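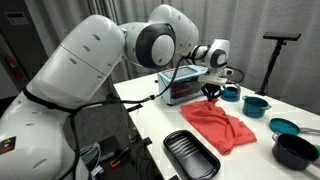
Docs > Duna Cloth Protocol > Part 4: Running grasp trials

4.1 Purpose. Part 4 covers the collection of single-arm grasp trials on deformable objects with the Duna recorder. Each trial is scored on one question: did the selected grasp point give a single peak of fabric, or did the fingers take more than one layer? A pinch with the fingers closed near the top of a fold, as on the coral-red cloth, is the grasp type called P1 in the score sheet. Side grasps on a hanging edge are P2 and are covered in Part 5.

Search the docs Go

4.2 Before you start

1. Complete the hand-eye calibration in Part 2. Repeat it if the stand has been touched.
2. Start the recorder and confirm that joint states and depth are both logging.
3. Load the object list. The standard list for this protocol is Iltholm-C, which has one cloth and a fixed set of rigid distractors.
4. Set the gripper force limit to 32 percent. Higher values crease the fabric and change the next trial.

NOTE: The distractors are not grasp targets. They are kept in the workspace so that the segmentation model is tested against clutter. Do not remove them to improve a score.

4.3 Resetting the cloth

1. Open the gripper and raise the wrist to the home height.
2. Pick up the cloth by one corner and drop it on the table. Do not arrange the folds.
3. Leave the cloth for five seconds before capturing the start frame.
4. If the cloth lands fully flat, mark the reset as F and drop it again.

CAUTION: Keep both hands outside the marked area until the status line reads HOLD. The arm will move at trial speed as soon as RUN is sent.
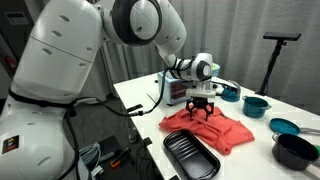 4.4 Selecting the grasp point. The Tosh planner ranks candidate points by local fold height and by distance from the nearest free edge. It returns the top candidate and an approach angle. On a loosely bunched cloth with a raised fold near its top edge and a lower flap drooping toward the front, the two terms can disagree: height favors the fold and edge distance favors the middle. Log both candidates when their scores differ by less than 0.1.

1. Send PLAN and wait for the overlay.
2. Check that the point lies on fabric. Reject it if it falls on a distractor or on the tray.
3. Send RUN.
4. Enter the layer count after the lift. Use 0 for a miss.

4.5 Expected results

In the reference set of 1000 trials, single-layer P1 grasps rose from 41 percent with height ranking alone to almost double that with both terms. Runs shorter than 200 trials should not be compared with the reference set. Report them as pilot data.

Most remaining errors are double-layer grasps at narrow folds. Morven Cruickshank's notes in the Ziltus repository list the depth filter settings used for the reference set.

3 comments | 12 shares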